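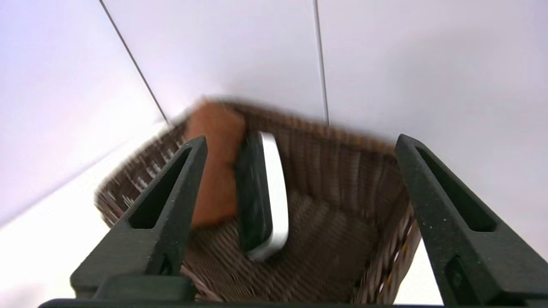
The Bread Basket

Santino Jara did not believe in the basket. He had said so in October, when his sister brought it home from the market at Kakari, and he said so again now, standing over it in his socks at ten past six.

"It's wicker," he said. "It's for bread."

"It's for whatever we put in it," said Marisol from the hallway.

The theory, as far as he had followed it, came from a woman at her work who had raised three boys and a husband on it. You put a basket by the door. At the end of the day everyone dropped their phone in, and the household rediscovered conversation. Santino had asked what the household used to talk about, and Marisol had told him that was exactly the sort of remark the basket was meant to cure.

So far it had cured nothing. The phone lay in there at a slant, dark side up, its silver edge catching the light, propped against a soft orange-brown lump that his mother said was a bun and Marisol said was a sponge. Neither would pick it up to settle the matter. It had been leaning in the back corner since lunch.

"If it's a bun, somebody should eat it," Santino said.

"If it's a sponge, somebody should wash up," said his mother, and turned the page of her paper.

He looked at the phone again. It was his. He was expecting a call from Bjarnason, who ran the office at Sinport and who had promised to let him know about the night run. Bjarnason's promises were not worth much. He had promised a heater for the shed, and a new lock, and once, after the Christmas do, a raise. But a man ought to be near his phone all the same.

"What if there's an emergency?"

"Then it'll ring," said Marisol. "It's in a basket, Santino, it's not in the sea."

He sat down. His mother read aloud a bit about the Bisuler ferry, which was to be cut back to one sailing in winter. She said it was a disgrace. Marisol said they hadn't been on it in years. His mother said that was no reason to cut it. Santino found he had an opinion about the ferry and was annoyed to hear himself giving it. He had been sick on it at 13, over the rail and onto a stranger's esky, and his father had paid the man 22 dollars and made him shake hands.

"You never told me that," said Marisol.

"You never asked."

"He was the colour of putty," said his mother. "Your father laughed the whole way home."

They all thought about that for a while - or Santino supposed they did. It could just as well have been the ferry. He didn't hold with reading too much into a silence, and he certainly wasn't going to give the credit to a basket. People had talked in kitchens before anyone thought of charging market prices for cane.

At twenty to seven the phone buzzed against the weave. It made a dry, rattling noise, like a beetle in a paper bag. Nobody moved. Marisol was watching him with great interest.

"That'll be Bjarnason," he said.

"It might be."

"He'll want an answer."

"He kept you waiting a fortnight," said his mother.

The buzzing stopped. Santino folded his arms and studied the lump in the corner from where he sat. From this side he'd have sworn it was a sponge.

"Go on, then," he said. "What did Dad say to the bloke with the esky?"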